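Clakell Allotment and Garden Society
February newsletter, item 4: Water on the lower plots

The new standpipe at the bottom of Trevaskis Lane is now connected and may be used by anyone with a plot on the lower side. The old one by the gate has been capped. If you still have a hose fitted to it, please take it home before the end of the month.

The pressure at the new standpipe is better than most of us are used to. Open the tap a quarter turn first and then adjust. Two watering cans have already lost their roses to people opening it all the way, and the path beside plot 7 has had to be raked level again.

Some members have asked why the work took so long. The lower plots were laid out in 1896, when the field was let in strips, and the pipe that served them followed the old strip boundaries. No plan of it survived. Gaétan Gagnon dug a line of test holes in the fall and found the pipe running under the compost bays, where it could not be reached without moving them. The society decided to leave it in the ground, drain it, and lay a new run along the hedge. The new run is 105 feet long and has a shutoff at each end.

The rules for water have not changed. Hoses may be used for filling barrels and tanks, and for watering in new plants on the day they go in. They may not be left running unattended, and sprinklers are not allowed on any plot. Cans may be used at any time. During a dry spell the society may limit hose use to the hours before 9 in the morning, and a notice will go up on the gate if that happens.

A word about barrels. Several on the lower side are standing without lids. Please cover them, both for the mosquitoes and for the sake of small children who come down with their grandparents on weekends. A square of old board with a brick on it will do. Barrels should stand on something firm and level. A full one is very heavy, and the one that went over last summer flattened most of a row of beans on the next plot.

If you are buying a new barrel, look for one with the tap set a little above the base so that the silt stays behind when you draw water. The dark green Clitska barrels sold at the farm store in Plavberg have done well on the upper plots and come with a lid. Béla Vörös has two spare downpipe kits that fit the smaller sheds. He would like them to go to people who will put them up this spring. Leave your name and plot number on the sheet in the hut.

On the matter of soil, the lower plots hold water longer than the upper ones and should be left alone until they crumble in the hand. Walking on them now will press the clay down and you will be breaking it up again in May. If you need to reach the middle of a bed, lay a plank. Broad beans can go in under cover and be planted out later. Onion sets are better kept in the shed for a few more weeks, spread out in a tray where air can get around them.

The ditch along the hedge was cleared as far as the culvert. The rest will be done on a Tuesday when the ground is dry enough to get the barrow down. Please do not put weeds or prunings in the ditch, even small amounts. Most of what came out was bramble and old cabbage stalks.

Plot rents are due at the end of the month and can be left in the box inside the hut door. Write your plot number on the envelope. Anyone giving up a plot is asked to say so now, as there are people waiting and they will want time to get the ground ready.
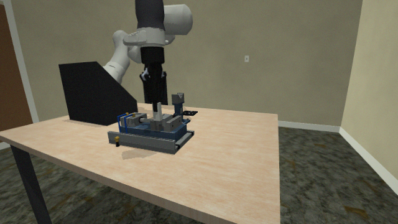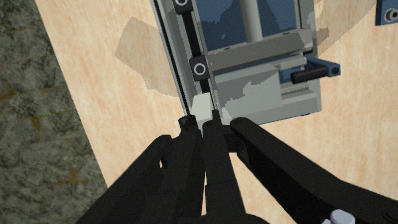
Can I connect a drip line to the new standpipe?

Only if it feeds from your own barrel. A line fixed to the standpipe keeps others from using it, so fill the barrel with a hose, disconnect, and run the drip line from the barrel tap.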